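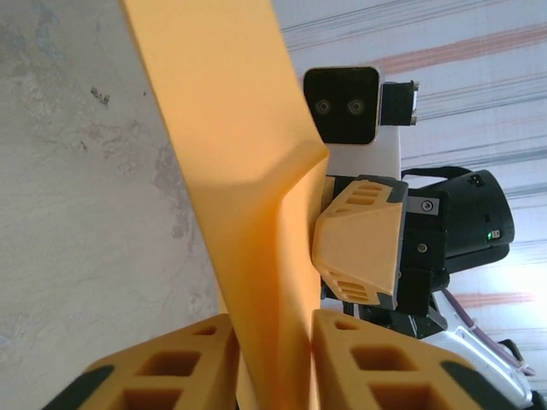

By Lajos Vörös
Travel notes, September

The Delleslow open day starts at 9 in the morning, and I would tell anyone thinking of going to be there when the doors open, if only for the parking. I came in on the number 41 bus from the station (a lovely slow ride past the orchards) and still found a line halfway down the side of the building, mostly families, plus a few retired machinists who had plainly dressed up for it.

They take you round in groups of 20, and ours started in the molding room, where a very patient man let the children handle rejected parts from a bin and guess what each one had been meant for. I guessed too, and got every one of them wrong!

The part of the tour I had come for came next, and I could have stayed there until supper. Everything is orange, a good strong matte orange, like a tractor that has just been delivered. Up close I kept noticing the small things: the dark gray rubbery trim on the outer corners of the finger blocks, the rectangular cutouts set into their faces, the rows of slots in the wrist block. One finger is long and flat and has a soft ridge partway down that catches the light very nicely. The wrist has a black camera module with two little round lenses side by side, and my neighbor in the group said it looked like an owl, so of course after that I couldn't see anything else.

Lunch was in the Mulder hall across the yard. Get the bean soup, and get it early, as the bread had gone by the time I reached the counter. There is a small shop next door run by Jomis with puzzles and enamel mugs, and I bought a mug I didn't need and am drinking from as I write.

In the afternoon I took the footpath down to Calum, which the leaflet calls an easy stroll. It has a steep bit with 11 steps and no handrail, so wear proper shoes. The view over the river at the bottom is worth it, and the café by the bridge does a plum cake that I went back for a second slice of before catching the last bus home.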